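Newsletter > Around the House > September

The Fourth Leg

Filed under: Flat-Pack, Regrets

The kitchen at our new place in Pisbridge has a counter at a height no chair was ever made for, so this month I ordered stools. I have now reached the age where a cardboard box on the porch is an event, and I carried it inside the way other people carry in a cake.

Readers who have been with this newsletter since April will remember the Simell bookcase, which I put together in one evening and took apart over the following two. I learned a lot from the Simell. I learned that the little wooden pegs swell if you leave them near the sink. I learned that the picture of the man scratching his head in the instructions is the only honest drawing in there. Mostly I learned to read step 4 before doing step 3, a lesson I forgot the minute I had the new box open.

Flat-pack instructions used to have words in them. They were bad words, translated by somebody in a hurry, but you could argue with them. "Insert firmly the dowel until satisfaction" at least told you what mood to aim for. Now it's all drawings, so that one booklet can go to 25 countries, and the drawings assume you can tell a long screw from a slightly longer screw by its outline. My household has two opinions on every outline. We have started keeping the losing opinion in a jar with the spare washers.
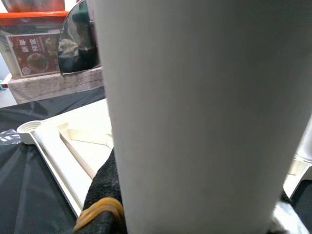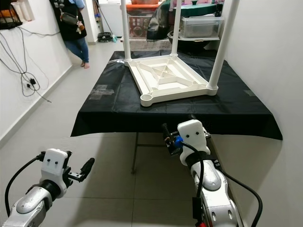 Then there's the matter of spare parts. I have phoned the Barta helpline before, over a drawer, and I'd put it in the upper half of the helplines I have known. The hold music is one song. It's a cheerful song with a flute in it, and I heard it for around 25 minutes before a very pleasant voice asked me for the number printed on the bag the screws came in. The bag was in the trash. The trash had gone out that morning. The very pleasant voice said to call back when I'd found it.

My advice, for what it's worth, is to tape the bag to the underside of whatever you're building. It looks terrible and you will never see it again until the day you need it. The same goes for the hex key. I own a coffee can full of hex keys, and every one of them is the wrong size for everything in the house, including the things they came with.

I'd also say to do the whole job upside down for as long as you can stand it, with something spread underneath that you don't mind scratching. Leave every screw a half turn loose until all the legs are on. Tighten them in pairs, corner to corner, and don't let anybody sit on the result to be helpful. A rocking stool can usually be cured on the floor with a folded matchbook, but check the floor first. Ours slopes toward the back door, and I blamed the Simell for that for months.

The neighbors have the Trurkell version of the same stool, already built when it was delivered, for a good deal more money. They told me this over the fence in a tone I'd call gentle. I asked whether it wobbled. It does, a little, and I slept very well that night.

Next time: the counter itself, and whether it can be lowered.

Recent items
The Simell Bookcase, Part 2
What to Keep in a Coffee Can
A Short Tour of the Back Door
Letters: You Were All Very Kind About the Shelf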